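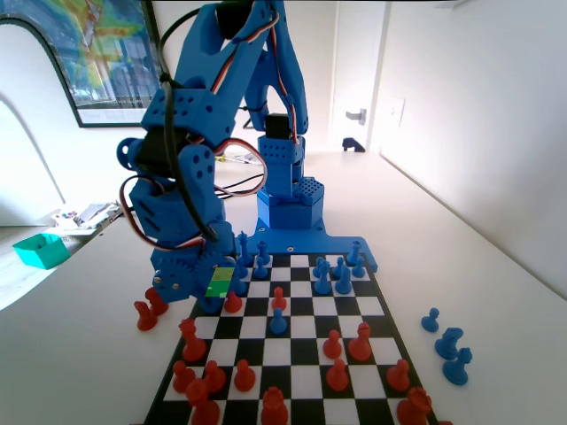

How many recorded moves should a site submit before its examples are added to the shared training set?

At least 50 complete moves per site, each with its start square, its end square and the full arm recording between them. Smaller batches will be held until the site reaches that number.

The question above has reached the list from several sites since the call for contributions went out, and the answer is given first for ease of reference. The remainder of this message responds to the earlier posting from the Lodthorpe site, which is quoted in part.

On Saturday, November 1, 2025, the Lodthorpe site wrote:

> We have begun recording for the Bemance chess task and would
> be grateful for guidance on two points before we go further.
>
> First, our operators sometimes miss a piece on the first
> attempt and pick it up on the second. We have been deleting
> these recordings. Is that what the project wants?
>
> Second, our pieces are red and blue, while the written
> instructions refer throughout to white and black. Should we
> rename the sides in our labels, or buy a new set?

On the first point, please stop deleting these recordings. A recording in which the gripper misses, opens, and tries again is of value to the project, provided that the move is finished correctly and the operator did not touch the arm or the board by hand. Such recordings should carry the label "retry". The last model trained at Nyaga had seen only clean pickups, and when it missed a piece it continued to the end square with an empty gripper. We ask that the retry recordings be submitted in the same folder as the others.

Recordings in which a piece is knocked over should also be kept, under the label "fallen". These do not count toward the 50.

On the second point, no new set is required. Labels should use the colors that are on the table. A site with red and blue pieces should write "red" and "blue" in every label and should state once, in the site notes, which side moves first. The written instructions will be corrected in the next version.

Three further matters apply to all sites.

Captures are short in the present collection. Of the first 1000 moves received, roughly 100 were captures, and most of those were a pawn taking a pawn. Sites are asked to set up middle-game positions as well as opening ones, and to record captures made by knights, bishops and rooks. Captured pieces should be set down beside the board and may stay there until the end of the session. They should not be cleared away between moves, as the model must learn to ignore them.

The board should be moved slightly between sessions. A shift of a finger's width, or a small turn, is sufficient. After any shift, the square positions must be measured again before recording begins. Bemance will reject a session in which the measured corners do not match the first camera image.

Background items need not be removed. Sites have asked whether a plain backdrop should be hung behind the table, and the Bustard site had already done so. It is not required, and ordinary rooms are preferred.

Submissions received through the end of May will be included in the next training run. Replies to this message should be sent to the list, with the site name in the subject line.

Data Collection Office
Bemance Project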